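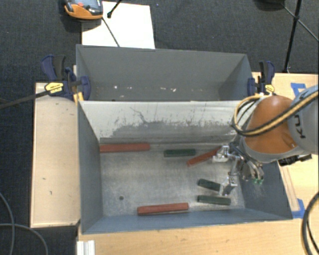 Progress report to Tokia — grasp learning from self-supervised bin clearing

Home Projects Reports Publications Contact

Reporting period: to the end of October
Lead site: Lidton
Partner: Mavholm (data storage and labelling tools)

1. Work completed

The bin cell at Lidton is commissioned and collecting data. It uses two metal bins placed one behind the other. The arm clears the blocks from one bin into the other, then works in the opposite direction, so the cell does not need a person to reset it between runs. The current object set is elongated blocks in red and dark green. Colour is used only for checking the labels and is removed from the policy input.

The fixed camera now covers both bins in a single view. Calibration between camera and arm is repeated every Monday. Drift between calibrations has stayed within tolerance since the bins were clamped.

2. Method

The policy proposes a grasp point and a wrist angle from one colour image. Each attempt is labelled automatically from the finger opening after the lift. In the previous period the angle was chosen from a fixed grid. It is now predicted directly, and a second network scores the proposal before the arm moves. Proposals that score below the threshold are discarded and sampled again.

3. Results

On blocks lying clear of the walls, grasp success is 92 per cent. The milestone agreed with Tokia was 90 per cent, and we consider it met. Blocks resting along a wall or in a corner remain the main source of failure. The policy tends to pick the correct angle in these cases but places one finger too close to the metal, and the force limit stops the approach.

Reflections from worn patches on the bin floor caused false proposals early in the period. Adding brightness variation in training reduced these — they have not been removed.

4. Changes to plan

The Hofstetter baseline comparison has moved to next period. It needs the same start layouts for both methods, and the layout replay tool from Mavholm is not finished. No change to budget is requested.

5. Next period

- Train a nudge action for blocks against a wall, 2 variants
- Run the Hofstetter comparison over 3 block sets
- Release the labelled grasp data to partners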